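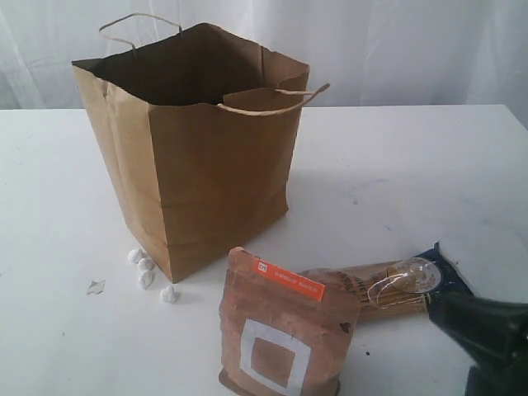
Betcombe Food Co-op: Packing and Pantry Team

I have become a bit of a bore about paper bags, and the Tronanura carrier is to blame! It's plain brown kraft with no printing (so it suits any stall), it has gusseted sides, and it stands up by itself while you load it. Our old ones from Bullov flopped over the minute you let go. 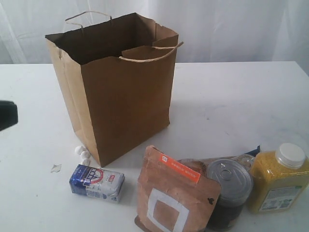
Newsletter no. 44, page 6

The handles are my favourite part. They're twisted paper, and the front one folds forward out of the way, so you can drop things straight in from the top. The rim is turned in as well, and it feels lovely and firm in the hand. I've reused one bag 3 times for the Friday run, up to four kilos a go, and the only damage is a few creases.
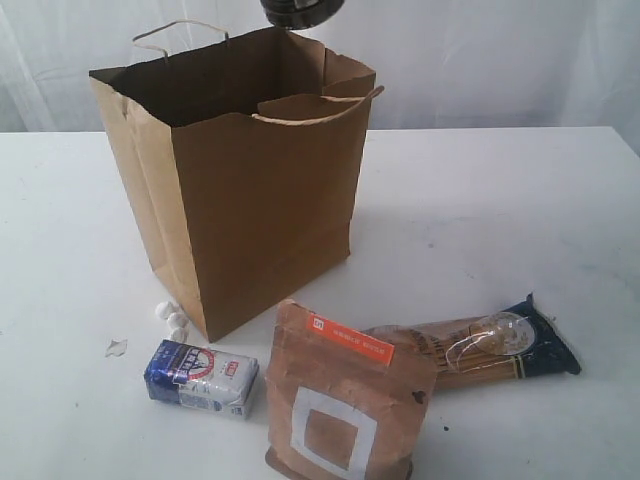
The Tronanura carrier, handles up and over.

My one grumble is the colour. A range of browns would be nice, or even a grey. And keep it off wet grass, obviously (I learned that in November). I'd still buy it again tomorrow. 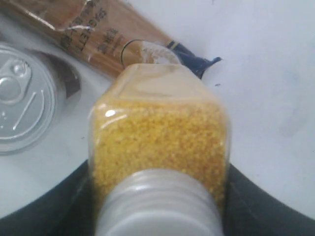
Next up: clear bottles for grains

We've been trying these for the bulk shelf, and I'm already keen. You can see what's inside without opening the cap, and the boxy shape sits snugly beside its neighbours. Full review next issue.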